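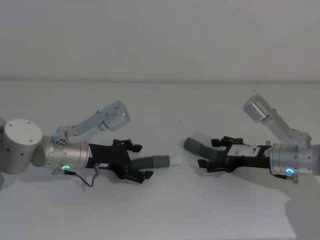 Bukola Ojo asked in the issue tracker whether the stop names in Zorna are spelled the way the timetables print them or the way the bus company spells them now. They are spelled as printed. If a 1964 booklet says "Millbrige Rd", the file says "Millbrige Rd" too, and the modern spelling goes in a separate column.

Datasets > Transport > Zorna > README

Zorna: printed bus timetables, transcribed

Zorna is a set of local bus timetables typed up from paper booklets and folded leaflets issued between 1951 and 1988 in the Breseo valley. The current release is dated 2023-07-21 and covers 467 timetables. Scans were made at 300 dpi in grayscale and are kept apart from the text, so you can download one without the other.

What you get

timetables.csv has one row for each timetable: its ID, the operator, the date printed on the cover, the season, and the condition of the paper.

stops.csv has one row for each stop on each timetable. It has six columns: timetable_id, seq, name_printed, name_modern, fare_stage and note.

times.csv has one row for each printed departure. Join it to stops.csv on timetable_id and seq.

All files are UTF-8 with commas and a header line. Empty means the booklet gave nothing. A single question mark means there was something printed that we could not read.

How it was typed up

Every timetable was keyed twice by different people. Dewanti Yusof compared the two versions and went back to the paper wherever they disagreed. Most disagreements were 3 against 8 in the smaller type, and dots that were either a "does not stop" mark or a speck in the paper. If the paper did not settle it, the cell has a question mark and the two readings are in the note column.

Times are in the 24-hour clock in the release. Before 1970 the operators printed 12-hour times and used bold type for the afternoon. Two leaflets from Agarwal Motors use bold for market days instead, and those were converted by hand. If you find an Agarwal bus leaving at four in the morning, please report it.

Footnote letters were kept. "NS" is not Saturdays, "SO" is Saturdays only, and "SchD" is school days. The letter "R" was used for request stops by one operator and for "runs if required" by another, so check the operator column before you filter on it.

Known gaps

There is very little for the winters of 1956 and 1957. The November 1962 booklet is missing its middle pages and the evening services for the Sotport road are lost with them. Fares were printed in only some of the booklets, and no attempt was made to fill them in from newspapers.

The name_modern column is the weakest part. More than 2,000 rows still have it blank, mainly for stops named after pubs and farms that have closed. Pongsak Luangrath is working through the farm names with the old parish maps. Please don't fill these in by guessing from the nearest stop.

Coordinates are not included. An earlier draft had them, and they were wrong often enough that they were taken out.

Use and credit

The typed text is free to use for any purpose. The scans are for study only, as the artwork on some covers may still be owned by someone. Credit the set as "Zorna timetables" and give the release date.

Corrections

Send the timetable ID, the row number and the reading you think is right. A photo of your own copy helps a lot if you have one. Emiliano Varela handles the text files and Itzel Ibarra handles the scans. Changes go into the next release and are listed in changes.txt.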